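Comparing finger pads on a two-arm table – small metal parts
Started by Brahim El Fassi, October
Reading time: 3 min

brahim_ef
Hello all. I have two arms on one rail and I am trying to decide which finger pads to order for both. The job is small metal things, then sorting into a wooden tray. I compared the soft pads from Alaoui with the harder ones from Iltine, 20 tries each, same lighting, same speed.

With the Iltine pads I lost the small part 5 times. With the Alaoui pads, 3 times, but they are slower to let go, and the chain sometimes stays stuck to one finger.

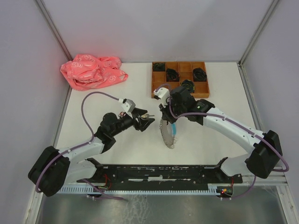

The chain is the difficult one for me. It hangs in a loop, and if I take it too far from the tag it swings for a long time before I can lower it into a compartment. I would like to hear how others choose the grip point.

troseritz_lab
Twenty tries is too few to say that 3 is better than 5. I would not order anything on this result. Please run more and mix the order of the pads.

brahim_ef
You are right, it is a small test. But the sticking I could feel also by hand, so I think that part is real.

hosley77
I disagree a little with troseritz_lab. For a first choice it is enough. We did 169 tries last spring and came to the same opinion as after the first afternoon. Also, check your cables – with a camera on each wrist, a wide loop can pull when the joint turns, and then you blame the pads.

troseritz_lab
The same opinion is not the same as a measured result. About the cables I agree.

brahim_ef
I will clip the left one closer to the link and repeat with the order mixed. Has anybody tried a different pad on each finger?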